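Search this site Enter keywords Go

Sturnport Snack Swap: your questions

Can I send homemade things?
We'd love to say yes, but please stick to sealed shop-bought treats, and have a good look at the date on the back before you post them!

How many should I put in?
Four is plenty, and do keep the whole parcel under 500 grams if you possibly can. 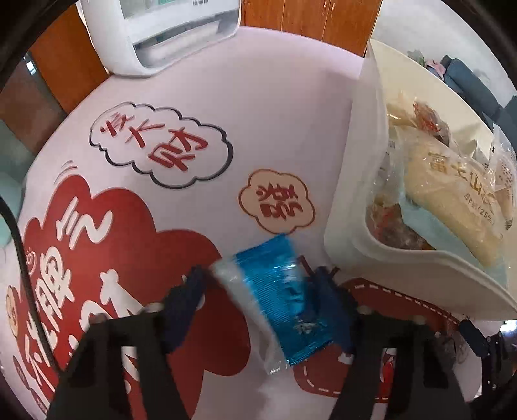

One member wrote in to say that her parcel took 8 days to reach Wistar, so do post early (October is always busy, bless the sorting office).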